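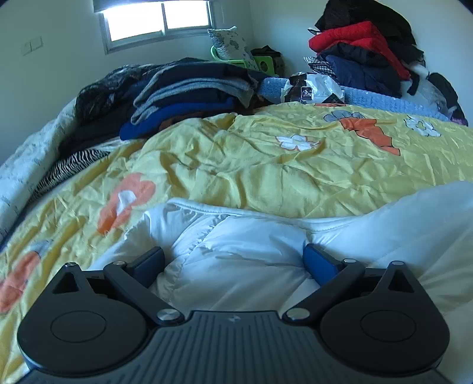 Bedding swap weekend: doona inside the cover or on top of it?

Started by Primby_Maxine, January 2018
Board: Linen, Laundry & Bedrooms

Primby_Maxine
We need to settle something in this house before it ends up in front of a magistrate. I make the bed with the cover off the doona. White puffy one goes on top, bare as the day it was bought, and the big yellow floral thing goes underneath as a sort of glorified top sheet. My husband says this is barbaric and that a doona without a cover is a sleeping bag for people with a mortgage.

My argument is that I wash the yellow one every week, and stuffing a queen doona back into a cover every week is a job for two people and a marriage counsellor. His argument is that the doona is now the thing getting dirty. Opinions please. He's reading this too, so be fair, but not too fair.
- Maxine Sheehan, Primby end of the valley

kekiter
He's right, sorry. You've got it exactly upside down. The cover is the bit that takes the punishment. A shiny white comforter with nothing on it will show every cup of tea from here to Easter.

Primby_Maxine
We don't drink tea in bed. We drink it in the kitchen, standing up, arguing about doonas.

tjoa_sleeps_late
I do the same as Maxine and have done for years. Flat sheet next to you, doona on top, wash the sheet, done. Half of Europe would faint but I've had no complaints from the cat.

One question though. Is the yellow one a proper sheet or is it the empty cover lying flat? They behave very differently. An empty cover is two layers and they slide about on each other all night, and by morning you've got a rope.

Primby_Maxine
It's the empty cover. And yes, there is a rope. By morning there's a lump of it in the middle of the bed like something has burrowed in. I'd assumed that was him.

drekley_dad
Buy a flat sheet. End of thread.

kekiter
Seconding the flat sheet, but I still want the cover back on the doona. Burrito method: cover inside out and flat on the bed, doona on top, roll the two up together from the closed end, turn the open end back over the roll, unroll. It takes me less time than finding the pegs.

tjoa_sleeps_late
I've tried the burrito three times. First go I had a cover with the doona on the outside. Second go I had it right but with a twist in it, like a licorice stick. I won't discuss the third.

drekley_dad
Corner method. Cover inside out, arms in up to the shoulders, grab the two far corners from the inside, then grab the doona corners through them and shake the lot right side out. You look like a ghost in a school play for ten seconds but it works. Hopeless if you're short, my wife tells me.

Primby_Maxine
I'm five foot nothing. I would be lost in there until February.

gumboot_lou
Safety pins in the top 2 corners. Or sew a bit of tape into the inside corners of the cover and a loop on each corner of the doona and tie them. My mum did all of ours and they've never once slumped to the bottom. You do have to be the kind of person who sews tape on things.

kekiter
Pins, no. Pins go through a down-proof shell and then you've got feathers working their way out of a little hole for the rest of its life. Ties are fine.

gumboot_lou
Been pinning for years, not one feather. Mine's polyester though, so I suppose there weren't any to begin with.

kekiter
I'll let that one stand on its own.

tjoa_sleeps_late
What's it filled with, Maxine? This matters more than the cover. If it's synthetic and it fits your machine with room to tumble, just wash the whole thing every couple of months and carry on being a barbarian. If it's down I'd be with kekiter, because washing one at home is a full day and you'll be finding clumps in the corners of the quilting.

Primby_Maxine
Label has been washed into a blank white tongue. It's light, it's puffy and it was $195 in a sale, and that's all the evidence I have. It won't fit our machine. I've had it in up to the waist.

drekley_dad
Laundromat, big front loader, dry it on low with a couple of clean tennis balls. Check it's dry right through to the middle before you put it away. Feels dry on the outside long before it is.

gumboot_lou
Can I ask about ironing? The yellow. Mine comes off the line like a road map and I've got a big loud print as well, orange flowers all over. I tell people the pattern hides it. The pattern does not hide it.

Primby_Maxine
Orange flowers on yellow here too, a bit of grey-blue in it. Very seventies. I have never ironed it and I don't intend to meet anybody who does.

kekiter
I iron mine.

Primby_Maxine
Of course you do.

kekiter
Only the top third! The bit that folds over. The rest can look after itself. If you don't want the iron out, hang it by the long edge, give it one hard snap while it's damp and smooth it with your hands when it goes on the bed. That gets you most of the way.

tjoa_sleeps_late
While we're at it, where does everyone put the clothes? Because in our room the bed gets made up to a certain latitude and past that it's piles. Clean pile, worn-once pile, and a pile that's been there long enough to vote.

Primby_Maxine
Same. There's a range of them over by the window. I don't discuss the piles on the internet. The question was doonas.

drekley_dad
Chair. Everyone needs a chair for it.

tjoa_sleeps_late
We had a chair. It's under there.

Mr_Primby
Husband here. Registered specially. For the record I offered to put the cover on every week myself and was told I do it wrong. The buttons go at the foot end. She has them at the head end, where they get you in the chin.

Primby_Maxine
They go wherever they land.

kekiter
Foot end. I'm sorry Maxine, that's two you've lost.

gumboot_lou
Foot end here as well, but I'm with you on leaving it bare in summer. It's far too hot for the lot.

Primby_Maxine
Right. Ruling as I understand it: I'm buying a flat sheet, he's putting the cover back on the doona, buttons at the foot, and he does it on his own while I stand in the doorway with a cup of tea. I still say the bare one looks nicer. I'll report back after the first wash, provided he gets out of the cover.

drekley_dad
Told you. Flat sheet. Post number four or five, whichever it was.

Thread viewed 1328 times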